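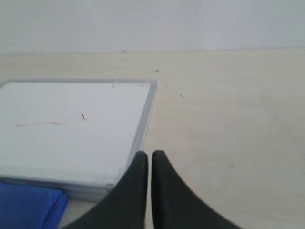

Wrist cam, bench 2, before first run. Whiteboard flat, red string on it, blue cloth bottom left.

Notebook, Sunday, 7.40 am

Writing this up properly as the Arnton people want our bench rules in one place before they'll sign off on the shared cell. Mostly notes to self, tidy later.

Task today is the string pick on the board. Same arm, same fingers as last week. Mundari controller, firmware not touched. Don't touch it.

Start of session, what we agreed:
- photo from the wrist before the first motion, every time, goes in the log with the run sheet. No photo, session doesn't count.
- cell sign flipped to IN USE. Door side as well, not just the bench side.
- e-stop pressed and reset once by whoever is running. Not whoever ran it yesterday.
- speed cap on at the pendant for the first 3 cycles. Read it off the screen, don't go by memory.
- hands stay out past the tape while the arm is enabled. Enabled means enabled, even if it's sitting still.

Did all five. E-stop fine. Sign on the door side had fallen down behind the bin again, needs a proper hook.

Argument from Friday's... no, from last time, about whether the cloth counts as a loose item. The Mansour checklist says "remove loose items from the work envelope" and leaves it there. My reading: if it's on the task sheet it's part of the setup, if it's not on the sheet it comes off the table. Cloth is on the sheet. String is obviously on the sheet. Pens, mugs, hex keys, your phone - off. Would like that wording in our version so we stop having the same conversation at morning tea.

Board. Frame is the bit to watch. It's metal, it stands a bit proud of the writing surface and the fingers come down right beside that bottom right corner. Soft limit in Z set off the frame height, not off the tabletop. Whoever sets up next: if you swap the board, redo the limit. Write the new value on the run sheet AND initial it. Last month there were two sheets with different values and no initials and I lost a morning to it.

Table has scuffs and a scratch out past the top right corner of the board. Can't say how old. Logged it with the photo so we have a baseline. Rule from now on: any new mark gets written down the same day with the run number, no blame, just so we know. A new mark near the fingers means stop and check finger alignment before the next run.

9.15. Runs going. Count on the finger pads is almost 2,000 cycles. Jirska sheet for our pads has inspection at 2,000 so I'll do it at lunch and not be clever about it. Inspection = power off, arm parked, lockout tag on, look at both tips under the lamp, wipe, check the screws with the small torque driver. Write down what you saw even if it's nothing. "OK" is not an entry.

11.30. Stopped at 98 runs, wanted the round number but string snagged at the hooked end and the force limit tripped. Arm did what it's meant to. Did NOT just clear the fault and go again. Procedure:
1. leave the arm where it is
2. save the log before anything else
3. note the fault code by hand as well
4. disable, then free the string
5. restart at the capped speed

Step 2 is the one people skip. Clearing the fault overwrites the buffer on this controler, so if you clear first we've got no idea what happened.

Lunch. Pads inspected. Slight shine on the inner edge of the left one, nothing on the right. Both screws held at the set torque. Counter reset, entered in the maintenance book (the green one, not the binder).

To sort:
- hook for the door sign
- loose items wording, send to Arnton with the rest
- decide if the Z limit check goes on the start list or the changeover list. I say both
- laminated copy of the fault steps at the pendant. Colour printer is out of cyan, black and white will do
- bench 1 still has no tape line. Not to be run with anyone in reach till it does

Arm parked, tag on, sign back to FREE - 2.20 pm.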